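Bookbinding notebook, January

Sunday, 2 p.m. start

Paste day! I finally got to the Plundwood ledger, the big 1838 one, and it is so much better than I feared. 354 leaves, all present, and the sewing is sound from the front right through to the last section but two. Whoever sewed this knew their business. The thread still has spring in it.

Spine linings came off with a wheat starch poultice, 22 minutes under film. I tried 15 first on the tail end and it dragged, so 22 is the number for this glue. Under the linings was printed waste, upside down, with the word Tremesville in a big fat display face. An auction bill, maybe? I lifted it in one piece (so pleased!) and it's between blotters under the small weight. Please leave it alone until it's flat.
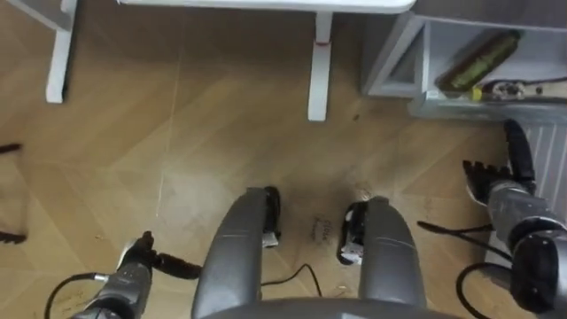

Bindery floor, table end. Chevron parquet.

Mixed a fresh batch of paste, one part starch to five water, strained twice. Lovely stuff, smooth as custard. The Kenness tissue takes it beautifully and hardly cockles at all. The Botha tissue is stronger but goes fuzzy when torn, so I'm keeping it for the hinges.

Cauã Nogueira looked at the two loose sections and thinks they were tipped in later. The sewing holes don't line up with their neighbors, and the paper has a different feel, crisper, with closer laid lines. I'd missed that completely. If he's right I shouldn't sew them back through the old stations. Guard them and hook them round instead?

Next: make a sewing model with scrap sections and try both ways. Order more linen thread, 18/3. Check the bill.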